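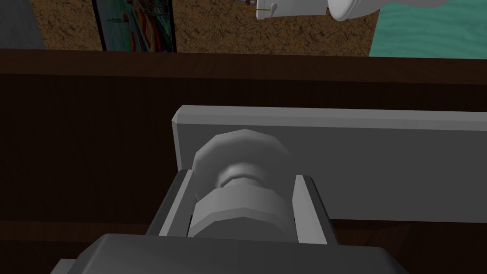

Automated knob fitting at Geraghty

Automated knob fitting at Geraghty refers to the use of robot arms to pick up, turn and attach knobs and handles at the Geraghty furniture works in Drenodholm. The work was formerly done by hand at the fitting benches. The arms are supplied by Siterum and are trained in Prollia, a simulation program in which a virtual arm handles virtual furniture parts before any real ones are risked. The company has called the change a success. Bench staff have been less sure, and the published figures leave a good deal out.

Contents
Background
Training in simulation
The 479 figure
Work at the benches
Jobs and pay
Skills and training
Injuries and strain
Criticism
Later changes
See also

Background

Geraghty makes drawers, cabinets and bedside tables, mostly in small runs. Knob fitting was one of the last jobs on the line to be left to hand labour. A fitter took a knob from a tray, set it against a pre-drilled drawer front, drove the screw from behind and checked that the knob sat square. The job was often given to new starters, although experienced fitters were preferred for turned knobs, where a slight tilt is easy to see once the drawers are in a row.

Earlier attempts to mechanize the step had used fixed jigs. These worked well on long runs of a single model and badly on everything else, as each change of knob meant a change of jig. Staff at the works used the word "jigging" for any plan that took longer to set up than the job itself would have taken, and it is still heard there.

The Siterum arms were announced to staff in October and came into use on February 5, 2018. Management gave three reasons at the time: trouble filling bench positions, uneven quality between shifts, and wrist complaints among fitters. The first of these was disputed. Fitters pointed out that the bench rate had slipped behind the rate in the spray shop, and that openings there were filled without much trouble.

Training in simulation

Prollia builds a rough copy of a working area, with simple shapes standing in for the parts, and lets a simulated arm practise on them. The copies are plain. A knob may be made from a few stacked cylinders with flat facets, and a length of timber may be little more than a long grey block. The supplier holds that such detail is enough for learning where to place the fingers and how to line up a part.

The method has real advantages. A simulated knob can be dropped without being scratched, and a grasp can be repeated from many starting positions without anyone having to reset the bench. New models can be loaded before the first real parts arrive from the turner.

What a simple model leaves out is harder to judge. Fitters at Geraghty raised the matter of lacquer early on, since a freshly finished knob grips differently from one that has sat in a tray overnight. They also mentioned dust, swollen timber in humid weather and screws with poor threads. None of these were included in the first version of the training. Some were added later, in what one company notice described as "a simplified form".

The 479 figure

The number most often quoted in connection with the project is 479 successful grasps in 500 attempts. It appeared in a Geraghty staff newsletter, then in trade advertising, and has since been repeated as though it described the output of the works.

It describes simulated attempts. A grasp was counted as successful if the knob was lifted and held; it did not have to be fitted to anything. The 21 failures were not broken down by type, so there is no way to tell whether they were near misses, dropped parts or one awkward shape failing again and again. That last possibility matters to the people on the floor, who would be the ones fitting the awkward shape by hand.

No matching figure for the real benches has been released. Geraghty has said that line results are commercially sensitive. The works does keep a rework log, and fitters who asked to see a summary of it were told that it was not set up to separate robot-fitted drawers from hand-fitted ones.

Work at the benches

There are two robot stations. Each has one arm and one attendant, who loads the trays, clears dropped parts, checks the finished fronts and restarts the arm after a stop. The job title is cell operator. Most of the first operators were former fitters.

The change in the working day has been larger than the job description suggests. A fitter set their own pace within a shift target and could work ahead before a break. An operator waits on the arm. When it runs well there is little to do but watch, and when it stops the operator is expected to respond at once, so the quiet stretches cannot be used for much else. Several operators have described the work as more tiring than fitting, although it involves less effort.

Talk has also suffered. The old benches faced each other in pairs, and conversation was part of the job. The robot stations are set apart behind guarding, with the operator's back to the rest of the room. A request to turn them around was refused on the grounds that the cabling was already in place.

Inspection remains a human task. An arm can press a knob home and drive the screw to a set tightness, but whether the grain of a wooden knob runs the right way on a matched pair of drawers is still decided by eye. This work was not counted in the original time savings. It had been done by fitters as they went, without being recorded, and so had no time against it to begin with.

Jobs and pay

Geraghty stated before the change that no one would be dismissed as a result of it, and no one was. The number of people employed at knob fitting nevertheless fell by five, through transfers and through positions left empty when people moved on. The company counts this as natural turnover. A critic might answer that turnover is natural only when the position is then advertised.

Cell operators were placed on the same pay grade as fitters. The piece bonus, which had been paid for output over target, was dropped at the robot stations because output there is set by the machine. For faster fitters this meant a loss in take-home pay. A flat allowance was brought in afterward; it made up part of the difference for most and all of it for some.

Skills and training

Operators receive two days of instruction from Siterum, covering safe entry to the guarded area, restarting and basic fault codes. They are not trained to adjust the grasping behaviour itself. When an arm handles a new knob badly, the fault is reported to the supplier, the model is changed in Prollia and an update is sent back. In the meantime the knob is fitted by hand.

This arrangement has been one of the sorer points. Fitters often know why a part is slipping well before the supplier does, yet the report form has no space for an opinion, only a list of codes. Some operators write on the back.

There is also a question of how hand fitting will be learned in future. New starters now begin in packing and may never spend time at a bench. The works still relies on hand fitters for short runs, repairs and anything the arms refuse, and the people able to do that work are on average its longest-serving staff.

Injuries and strain

Complaints of wrist pain have dropped among those who moved to the robot stations, and this is the claimed benefit with the fewest doubters. Even so, the comparison is weak. Fewer people do the job, the bench screwdrivers were replaced with lighter ones in the same period, and complaints at the remaining hand benches fell as well. Sore feet and stiff necks, which come with standing and watching, were not tracked before the change and cannot be compared.

Criticism

Criticism of the project has centred on three matters: the use of simulated results in place of shop-floor ones, the absence of bench staff from planning, and the habit of recording hand rework as ordinary fitting. The last has the effect of making the arms look better with every drawer that a person puts right.

Supporters reply that early results from any new equipment are poor and that the arms now handle most of the standard range. Drawer fronts fitted at the stations are said to be more even in screw tightness, and loose knobs were a common customer complaint. Neither point has been backed with numbers, though neither is hard to believe.

The cost of the stations has not been made public. At one staff meeting they were said to have nearly paid for themselves. The period and the method of counting were not given.

Later changes

Bench staff are now shown new knob models in Prollia before they are released to the stations, and may mark those they expect to cause trouble. Their marks are advisory. Siterum has added a free-text box to the fault report form. A proposal to extend the arms to hinge fitting was put off after a trial, and the hinge benches continue to be staffed by hand.

See also
Hinge fitting
Machine tending
Piece rates
Simulation in manufacturing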